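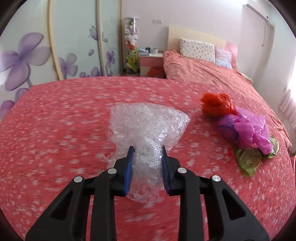

Bubble wrap over the flowered bedspread, Corthorpe.

Members visited the Corthorpe guest house on February 5, 2026, at the invitation of its manager, Johannes Joubert. The house has 11 bedrooms and sends its linen to the Menduten laundry. Discussion centred on room waste and the cost of collection.

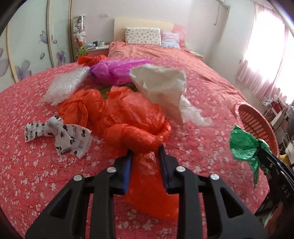
Knotted red-orange plastic bag, same bedroom.

Jacobus Nkosi thanked the staff for lunch. The next visit, to Jollia, is planned for April.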